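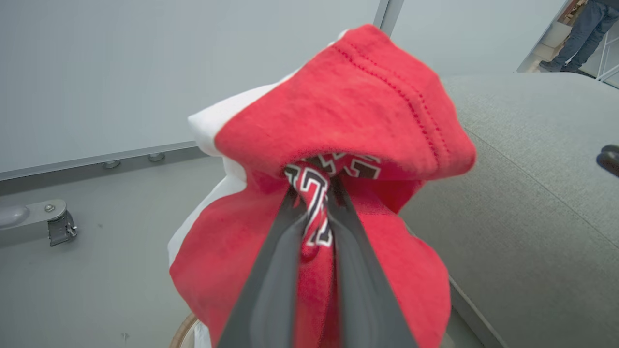
4.2 Learning when to let go

Most of our failures were not failures to grasp. The Clellosar policy will pinch nearly anything made of cloth, and with some conviction. Its trouble is the second half of the job, where the cloth has to be parted with. In the November runs the arm would carry a shirt to its destination and then hold it there, apparently reluctant to commit. Oliwia Michalski named this behavior "hovering," which was kinder than what the rest of us had been calling it.

We trained the release head on 3000 demonstrations, all from the wrist view, with no overhead camera. Torres, our earlier baseline, opens the fingers at a fixed height above the goal. This works well until the goal is a sofa arm – at which point the fixed height is inside the sofa.

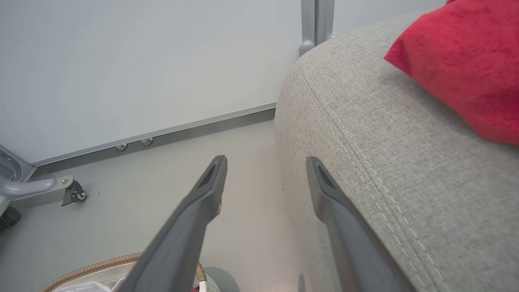 The new head predicts a release score at each step and opens when the score stays high for nine steps in a row. Shorter windows dropped shirts on the way over. Longer ones brought back the hovering, and with it a good deal of staring at the monitor.

Figure 3. Wrist views from the living room setup. Top: garment held. Middle: fingers at the sofa arm. Bottom: fingers apart over the basket.
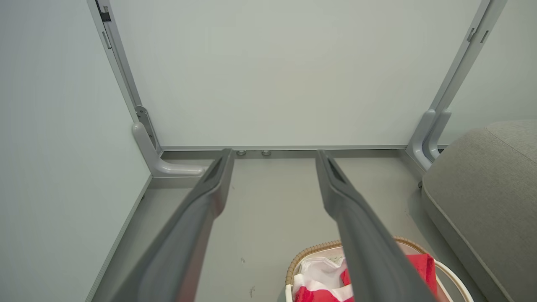
Soft containers were the harder case. A rigid bin has a rim that stays where it was during training, while the contents of a basket change its outline from one trial to the next. The wrist view adds its own difficulty: in Figure 3 (bottom) the right finger passes directly over the woven basket and hides part of what is in it, so the policy must judge its target partly from memory. Skulura, which uses a single image, did poorly under these conditions. Adding 17 past images to the input raised basket success to 49 percent, a number we report with restrained pride.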